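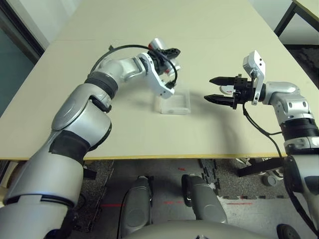
Que dimensões deve ter o tampo de uma mesa de acondicionamento de peças pequenas?
As que permitam alcançar o canto mais distante sem levantar os cotovelos do plano de trabalho; na prática, 62 cm de profundidade útil, e o resto do tampo fica como reserva.

Notas da oradora – Amparo Arango
Sessão técnica sobre postos de acondicionamento, 30 de abril de 2019
Duração prevista: 18 minutos, mais perguntas

Abertura (2 min)
Apresentar-me e passar logo ao tema. Dizer que a sessão trata do tampo, da caixa e da peça, por esta ordem. A montagem da linha fica para a Rosaura Benavides, que fala a seguir. Não antecipar os valores de cadência dela.

Ponto 1. O tampo
Cor clara, creme ou equivalente. O argumento é o contraste: uma peça pequena e escura vê-se de imediato, e uma peça branca com marcação colorida também se localiza, desde que a marcação fique virada para cima. Voltar à fotografia inicial neste momento. O objeto redondo branco com marcas vermelhas serve de exemplo: sem as marcas, teria pouco contraste com o creme.
Falar da junta. Os tampos grandes são muitas vezes feitos em duas partes e a linha de união aparece na superfície. Na mesa da fotografia passa na zona mais afastada, e é aí que a queremos. Uma junta na zona de trabalho retém pó e prende os cantos das caixas leves quando são empurradas.
Critério que usamos em Gornport: a união não pode sentir-se com a unha. Se se sente, roda-se o tampo ou pede-se outro.
Bordo do lado próximo. Uma fita estreita de cor diferente, amarelada neste caso, marca bem o fim do plano. Insistir: o bordo é referência visual e não batente. Quem precisar de batente monta uma régua à parte.

Ponto 2. A caixa transparente
Vantagem: o conteúdo confere-se sem abrir nem inclinar. Inconveniente: sobre tampo claro a caixa quase desaparece. As paredes finas só se percebem pelas arestas, onde a luz bate. Pedir à sala que procure a caixa na fotografia antes de eu a indicar. Esperar uns segundos.
Três correções possíveis, por ordem de custo:
– luz lateral baixa, que acentua as arestas;
– base mate mais escura por baixo da caixa, cortada 12 mm maior do que o fundo em cada lado;
– caixa com rebordo tingido, quando o fornecedor a tem em catálogo.
A segunda foi a que ficou nos postos da Werau. A Pin-yu Hsu pediu que se diga que a base tem de ser lavável. Anotado.
Não recomendar caixas com tampa articulada para este trabalho. A tampa aberta ocupa área de tampo e projeta sombra no interior.

Ponto 3. A posição da caixa em relação à peça
Regra geral: a caixa fica entre a zona de recolha e o eixo do posto, com a abertura livre de todos os lados. O percurso da peça deve ser curto e de preferência horizontal até à vertical da caixa.
Peças redondas: são as que dão mais problemas. Rolam, e num tampo liso rolam até ao bordo. Pousá-las sempre pela face plana, se a houver. Se não houver, usar um tapete fino com textura, e nesse caso voltar a verificar o contraste do ponto 1.
Altura de largada: o mais baixo possível, com a peça já dentro das paredes. Uma caixa de paredes finas desloca-se com uma pancada lateral ligeira. No ensaio de outubro medimos o deslocamento em 16 caixas vazias, e todas saíram da marca depois do primeiro toque no rebordo. Com a base mate nenhuma saiu. (Se perguntarem pelo peso das caixas: a tabela está com o Ho-yin Wan, eu não a trago.)

Ponto 4. Limpeza e desimpedimento
O tampo deve ter apenas o que entra na operação em curso. Etiquetas, fita adesiva e canetas vão para a prateleira lateral. Cabos, quando os há, saem pelo lado e não atravessam a zona entre a peça e a caixa.
Limpeza com pano húmido no fim do turno, começando pela junta. Nada de produtos com cera: alteram o atrito do plano e as medições do ponto 3 deixam de servir.
As caixas transparentes riscam-se quando empilhadas umas dentro das outras sem separador. Uma caixa riscada vê-se melhor sobre o tampo – costuma haver uma risada aqui – mas já não deixa conferir o conteúdo, e retira-se.

Ponto 5. O que ficou por resolver
Reflexos. Um tampo claro com luz de teto direta produz manchas brilhantes que se confundem com as arestas da caixa. Experimentámos um difusor da Foren, com resultado aceitável em dois dos postos e mau no que fica junto à janela. Não tenho ainda proposta para esse caso.
Normalização da marca de posição. A Lizeth Villanueva defende quatro cantos pintados no tampo; eu prefiro a base mate como única marca. Apresentar as duas posições sem as defender demasiado.

Perguntas
Se o tempo for curto, saltar o ponto 4 e remeter para a folha distribuída à entrada. Passar a palavra à Rosaura e deixar a fotografia projetada durante a troca.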